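Buy the boring stuff first

June 2018

I've now sat through 2 budget rounds for automation gear, and both times the arm got all the love. We had a nice fat quote from Trornen, everyone nodded, and then in July the money was gone and we still had no decent table, no spare cables and nothing for a robot to pick up! So my opinion, for what it's worth: plan the purchase backwards. Start with the job -- a cap that has to go on a stand, say -- and price everything that job touches before you so much as open an arm catalog.
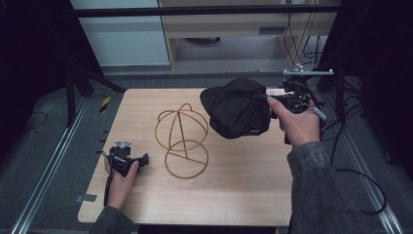 So how much should you hold back for small parts? I'd say 300 dollars per station for the first year, and more if several people share the tools.

I know that sounds stingy or extravagant depending on where you work. Our Plever order came to 201 dollars for brackets and screws, and I had to defend it harder than the Trornen quote (which had a lot more zeros on it).

Fingers are my other soapbox. They're plastic, they get scuffed, and people treat them like they'll last forever.

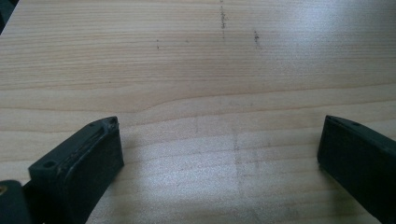 Buy spares with the first order, while the purchasing people are still in a good mood. Tokarz wanted 8 weeks for a reorder and Zurow wouldn't sell single pieces at all, so ask about both before you sign anything. And put the spares on their own line in the budget, or they'll be the first thing to get cut.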